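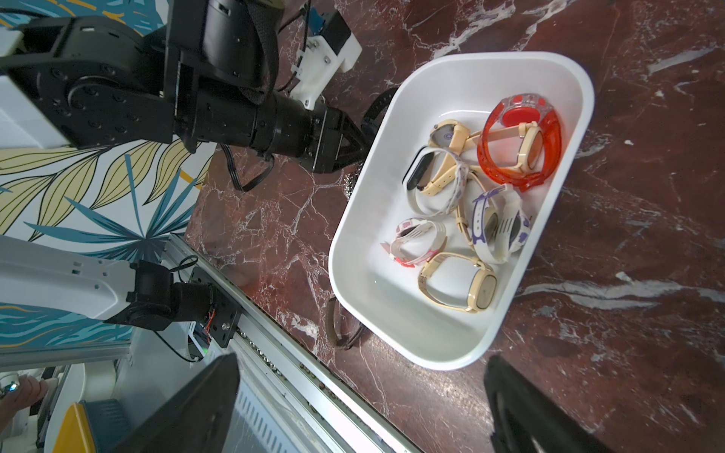
Wristwatches in a white plastic bin, on red-brown marble.

Call for participants: the Demchenko postcard collection

The Grultbridge Postcard Society is looking for people to help describe the Demchenko collection, a set of 1,311 picture postcards left to us in February. Most show towns, harbours, temples and railway stations. Many have nothing printed on the back, and a fair number have been posted, with the stamp and message still readable. We want to put all of them online, each with the place, the publisher and the date where these can be found.

You don't need to be a collector. You do need to be able to read handwriting, type neatly and send a card back to the pile marked "unknown" when you can't find out where it is. Guesses must not go in the catalogue.

What you would be doing

Each participant is sent scans of both sides of a batch of cards. For every card you fill in one line of a shared sheet: the title as printed, the place, the country under its present name, the publisher, the printing method if you know it, the stamp and the postmark. There is a box at the end for a short note on the view. Two or three sentences are enough. If you take the note from an encyclopaedia or a guidebook, say which one.

Messages are copied out as written, spelling mistakes included. Leave out the house number and street of the person the card was sent to, but keep the town.

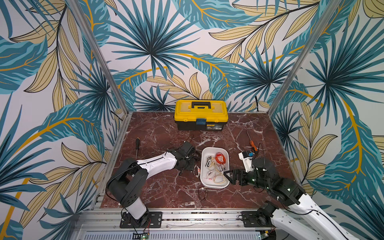

Postcards of your own are also wanted for the second part of the project, which covers Hedden and the villages along the river Nerkik. We have few views of either place. Cards can be lent for scanning or given outright. Put each one in a clear sleeve and bring the lot in something rigid with a lid that closes. Albums are fine, and so is a plastic toolbox like the yellow and black one, with a carrying handle on top and a latch at the front. Loose cards in envelopes tend to arrive with bent corners. Write your name and telephone number on the container as well as on the form.

We are keen to see:
Street views of Hedden before the bypass
The Nerkik ferry and both landing stages
Shop fronts, chapels and schools
Multi-view cards, in any condition
Cards with a Hedden postmark, whatever the picture

We can't take greetings cards or modern reprints. 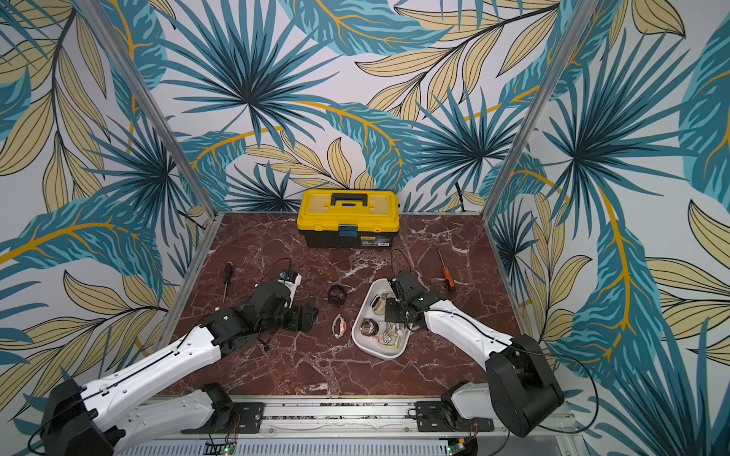 Yellow toolbox against palm-leaf wallpaper.

Time and expenses

Please allow 2 hours a week from April until the end of September. The work is unpaid. Return postage on lent cards is covered by the Society, and travel to the Grultbridge reading room is refunded at the bus fare. Our aim is to have the first 1,000 entries checked by August, with the rest to follow over the autumn. Every entry is read by a second person before it goes online.
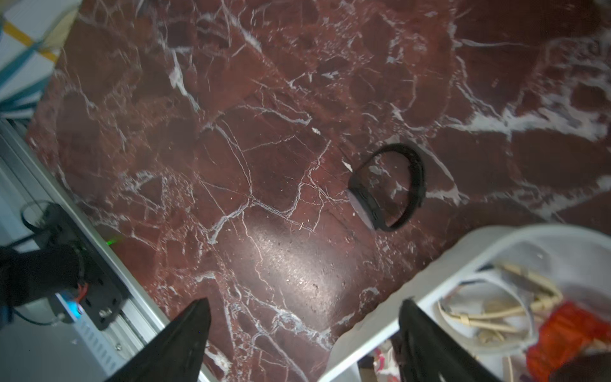

Can I take part if I live a long way from Grultbridge?

Anyone with an internet connection can work on the scans from home. Only the lending of cards has to be arranged with the reading room, and that can be done by post.

How to apply

Write to the Society at the Grultbridge reading room or leave a form at the desk, which is open until 4 pm. Say which languages you read, whether you have catalogued anything before and whether you have cards to lend. We will send you a short trial batch to complete. Forms should reach us by the end of March.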